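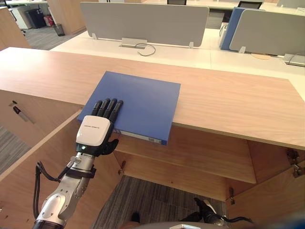
Ya-wen Yip had wanted to see the Gelatetti flavor records since she was nine years old and stood in line in Mirnville with her grandmother's coins going warm in her fist. Now she worked there! Upstairs, in the office, with a key to the whole row of cabinets and a Tuesday to spend inside them. Both doors of the first one were open as wide as they would go, and a blue folder sat on the pale wood on top, a little crooked, its spine hanging out over the front edge with a small white label near the right end. She got down on the striped carpet and read the label from underneath, with her head practically in the cabinet.

"It says Isum," she called.

"It would," said Caradog Prothero from the other room. "Everything says Isum. Is it the early one or the late one?"

She didn't know there were two. That was the marvelous thing about this job – every answer came with another binder attached.

Isum was the flavor the shop had been built on. People drove in from the coast for it, and the ones who had moved away wrote letters asking whether it could be mailed (it could not, though Caradog had once tried, in November, with a great deal of newspaper). It was pale and cold and tasted of toasted rice and pear, and then, right at the end, of something else. Ya-wen had spent most of her childhood arguing about the something else. Her cousins said bay leaf. Her grandmother said smoke and wouldn't be moved.

She opened the binder where she sat. Sixty batches, all in the same square handwriting, and each page had a splash or a thumbprint on it. Milk from one dairy, then another. Pears steamed, pears baked, pears "left alone, see what they do." She laughed out loud at that. Whoever had written it had been having a wonderful time.

"Who's Jin?" she said. "There's a Jin on every page. 'Jin says too sweet.' 'Jin says less.' 'Jin says no.'"

Caradog came to the doorway with his glasses pushed up into his hair. "Jin was the one who tasted. My aunt mixed and Jin tasted. They didn't speak on Sundays, but the other six days they made ice cream."

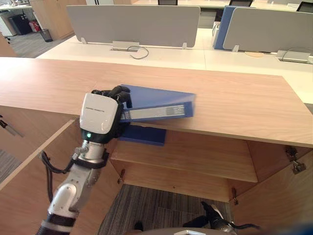 *Photo: Gelatetti office, Mirnville*

They worked through the rest of the morning like that, Caradog asking for things and Ya-wen finding them, or finding something better. There were supplier lists and a drawing of a spoon. There was a long, furious correspondence about cones. She loved the cones most of all and read the best parts aloud in what she imagined was the cone manufacturer's voice, until Caradog had to take his glasses off and wipe them.

The plan was simple enough. Binders that belonged to the shop would go back on the shelf, lying flat, the oldest at the bottom. Binders that belonged to the family would go home with Caradog in the back of the van. The trouble was deciding which was which. A page would begin as a recipe and end as a note about somebody's knee.

"Shop," said Ya-wen, holding one up.

"Family. That's my uncle's knee."

"It's got the whole pistachio method on the back!"

He thought about it. "Shop," he said sadly, and she put it on the shelf.

By lunchtime they had reached batch forty-four, and batch forty-four was where it changed. The handwriting leaned. The pears were baked again, the rice was toasted darker than before, and under the last line, where Jin's verdict always went, there wasn't a "less" or a "no." Jin had taken the pen. The letters were big and round and went uphill.
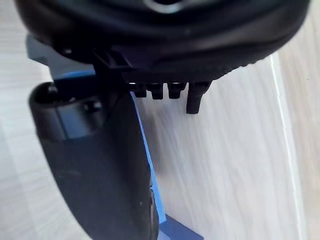

She read it twice to herself before she read it to him.

"'Stop here. Put in the tea from my house and stop.'"

"Tea," said Caradog.

"Tea!" She was up on her knees now. "Smoked tea! My grandmother said smoke, she said it for years, they all made fun of her. Can I use the phone?"

"What about the other sixteen batches?"

Ya-wen turned the pages. They hadn't stopped, of course. There was batch forty-five with honey, and batch fifty with honey and salt, and all the way to the end Jin had written the same thing at the bottom of each one, smaller and smaller. *Forty-four.*

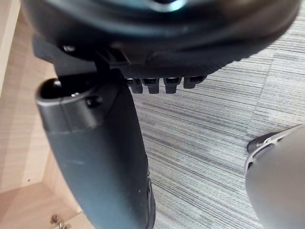 ## The Tea from Jin's House

Her grandmother picked up on the second ring and wanted to know who had died.

"It's smoke," said Ya-wen. "In the Isum. You were right, it's a smoked tea, I've got it in front of me."

There was a silence, and then the sound of a chair being pulled out from a table.

"Read me the whole page," her grandmother said. "Slowly. I'm going to get a pencil."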